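Usilau Football Club

Le Usilau Football Club est un club de football fondé dans la ville portuaire d'Usilau. Il évolue dans le championnat régional de première série et dispute ses rencontres à domicile au stade Imai, situé sur la rive nord de l'estuaire. Ses joueurs portent un maillot vert à parements blancs. L'équipe première est entraînée par Tetsuya Tamura.

Histoire

Fondation et premières saisons

Le club naît de la fusion de deux équipes de quartier, l'Étoile du Port et l'Union d'Inlow, qui se partageaient jusque-là le même terrain. L'accord de fusion est signé en janvier, au milieu de la saison, et les deux équipes terminent séparément le championnat en cours avant d'aligner un effectif commun à la reprise. Le premier président, Nassoro Shemweta, ancien gardien de but de l'Étoile du Port, conserve cette fonction pendant 16 ans.

Les débuts sont modestes. Le club passe l'essentiel de cette période dans la seconde moitié du classement de deuxième série et échoue à deux reprises en barrage d'accession. La pelouse du stade, souvent inondée lors des grandes marées, l'oblige à jouer plusieurs rencontres d'hiver sur le terrain de Clikell, commune voisine.

Accession à la première série

L'arrivée de Hortensia Medina à la direction sportive marque un changement de politique. Le club renonce à recruter des joueurs en fin de carrière et réserve la plus grande partie de son budget au centre de formation. Trois saisons plus tard, l'équipe remporte la deuxième série après une série de 14 matchs sans défaite. Le but décisif, inscrit contre Clikell lors de l'avant-dernière journée, est l'œuvre du milieu de terrain Daichi Amano, alors capitaine.

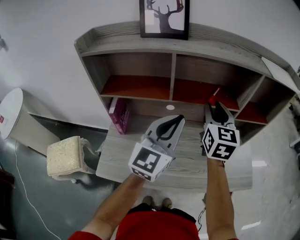
Poste de travail à plateau gris clair.

La première saison dans l'élite régionale se conclut par un maintien acquis lors de la dernière journée. Les suivantes sont plus stables, malgré le départ d'Amano, opéré du ligament croisé et contraint de mettre un terme à sa carrière. Il intègre ensuite l'encadrement des équipes de jeunes.

Stade

Le stade Imai doit son nom au quartier dans lequel il se trouve. Il comprend une tribune couverte, côté ouest, et un talus engazonné côté estuaire, où le public se tient debout. Les vestiaires occupent un bâtiment distinct, relié au terrain par une allée. Le drainage de la pelouse a été entièrement refait après l'accession du club en première série, ce qui a mis fin aux délocalisations hivernales. L'éclairage ne répond pas aux normes exigées pour les rencontres de coupe en soirée, qui sont donc programmées l'après-midi.

Le terrain annexe, en gazon synthétique, est utilisé par les équipes de jeunes et par la section féminine. Il est également mis à la disposition des établissements scolaires de la ville en semaine.

Couleurs et emblème

Le vert provient de l'Étoile du Port, le blanc de l'Union d'Inlow. L'emblème associe une étoile à cinq branches et une bouée. Une version simplifiée, sans la devise, figure sur les maillots depuis l'accession. La tenue extérieure, traditionnellement grise, a été remplacée par une tenue jaune à la demande des arbitres, qui la jugeaient trop proche de celle de plusieurs adversaires.

Formation

Le centre de formation accueille des joueurs à partir de la catégorie des moins de 12 ans. Il ne dispose pas d'internat et recrute dans la ville et les communes limitrophes. Presque 44 % des joueurs de l'effectif professionnel actuel en sont issus. Le plus connu est l'attaquant Hinata Sakamoto, meilleur buteur de l'histoire du club en première série, qui a débuté en équipe première alors qu'il était encore lycéen.

Rivalités

La principale rivalité oppose Usilau à Clikell. Les rencontres entre les deux équipes sont appelées « derby du bac », en référence à la liaison fluviale qui unissait les deux rives avant la construction du pont. La rivalité s'est accentuée après le match de l'accession, dont le résultat privait Clikell de sa propre place en barrage. Un incident survenu en tribune lors d'un derby ultérieur a conduit la ligue régionale à imposer un match à huis clos.

Palmarès

Championnat régional de deuxième série : vainqueur (1)
Coupe régionale : finaliste (3)
Challenge de l'Estuaire : vainqueur (2)

Articles connexes

Stade Imai
Derby du bac
Challenge de l'Estuaire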